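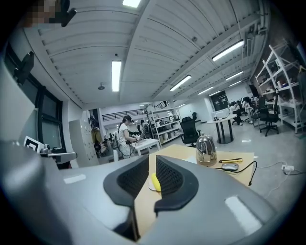
Figure 7.1 A hand-held gripper over a tabletop, with a yellow banana-shaped object and a white dish between its fingers.

Courses > Equipment and Automation > Part 2: Before You Sign > Chapter 7

Chapter 7
What the Quote Leaves Out

Everyone budgets for the gripper. It has moving parts, it photographs well and the sales rep brought one along in a padded case. Far fewer people budget for the table, and fewer still for the power strip on the floor beside it. By the end of a first year the small items have usually eaten the line marked "contingency" and started on the one marked "training".

Take the workspace in Figure 7.1. The gripper takes up most of the view, but look past it to the kettle, the utility knife and the computer mouse, then the shelving, the rack, the desks and the office chairs. Every one of those has a price, and in most proposals not one of them has a row.

This chapter is about giving them rows. We'll follow one purchase from wish list to invoice, using the records of Ronirau, a mid-sized packing firm that set out to buy two hand-held grippers and a small arm. The purchase was run by Yamuna Kulkarni, the operations manager, who had bought forklifts before and assumed this would be similar. She was right about the paperwork.

7.1 The three prices of anything

Equipment has a sticker price, a landed price and a lived-with price. The sticker price is the one in the brochure. The landed price adds freight, duty, adapters and the afternoon spent looking for whoever signed for the crate. The lived-with price is everything after that, for as long as you own the thing.

Ronirau had quotes from two suppliers. Zivon asked $747 for a set of spare finger pads and threw in delivery. Flatex asked $315 for a set that looked much the same, with delivery in about 13 weeks. On sticker price Flatex won easily. Kulkarni's first draft stopped there, and so do most first drafts.

Her colleague Muthu Devadiga then asked how long a set of pads lasted. Neither supplier had put it in writing. Pads are what touches the work, and they wear like shoe soles: slowly, and then on a Thursday. A cheap pad with a long wait behind it can leave a gripper sitting in a drawer for a season. Devadiga's note in the margin of the draft reads, in full, "So we buy 4 sets or we buy a nap."

7.2 Objects are equipment too

If your staff will practise or test with a gripper, they need things to pick up. Proposals tend to call these "sundries". A good sundries list is dull and specific. It covers shapes that are easy to grip and shapes that aren't, shiny surfaces as well as plain ones, and replacements for whatever gets dropped.

Ronirau's list began as a single line, "misc. items from kitchen". The kitchen objected. By September the list had its own budget code and a labelled shelf, and the staff had their mugs back.

7.3 Floor, power and somewhere to sit

Measure the room before you measure the machine. Write down where the outlets are, how far a cord must run to reach the bench, and who will be walking across it. Thampi, the contractor who fitted out Ronirau's workspace, charged more for moving outlets than for supplying the benches. The quote said so plainly, on a page no one had printed.

Terms introduced in this chapter: landed price, lead time, consumable, sundries, fit-out.

In this part
Chapter 5: Wants, Needs and the Trade Show
Chapter 6: Reading a Supplier Quote
Chapter 8: Lease, Buy or Borrow
Chapter 9: Spares and Where to Keep Them
Worksheet 7A: The Missing Rows

Contact the course office | Copyright and permissions | Back to top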